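Girkance wrist fault

The Girkance wrist fault is a failure of close-range sensing in robot arms that carry a small camera beside the gripper. It was described by Petronella Ntuli and Faisal Orakzai of the Mustunine laboratory in a report dated May 21, 2024. In a faulted state, the controller treats a near, bright surface as free space and keeps closing the fingers or advancing the wrist.

The fault was first logged in April during handling trials near dark fabric. Pale surfaces close to the lens saturated the sensor, and the depth estimate dropped out for up to 300 milliseconds. Of 52 logged stops, 18 were traced to this cause. The rest were ordinary grip losses.

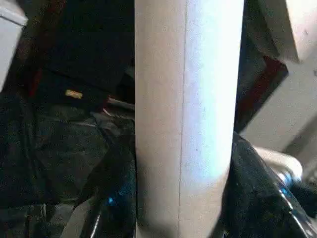
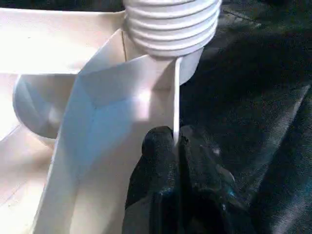
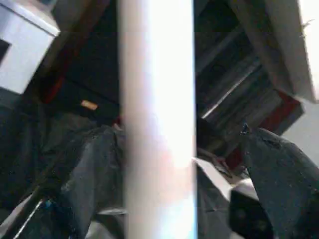
Wrist camera views with pale surfaces and black fabric close together.

Why does the arm not stop when the depth estimate drops out?
The original controller held the last valid distance until a new one arrived, so a short dropout looked the same as a clear path.

The revised Jurkico controller marks a held distance as invalid after 20 milliseconds and cuts wrist speed. Lorena Urrutia later reported that fixed exposure reduced the number of dropouts but made labels in shadow harder to detect. Contact force limits are set separately and are unaffected by the change.

See also: Sensor saturation; Protective stop; Ibarra test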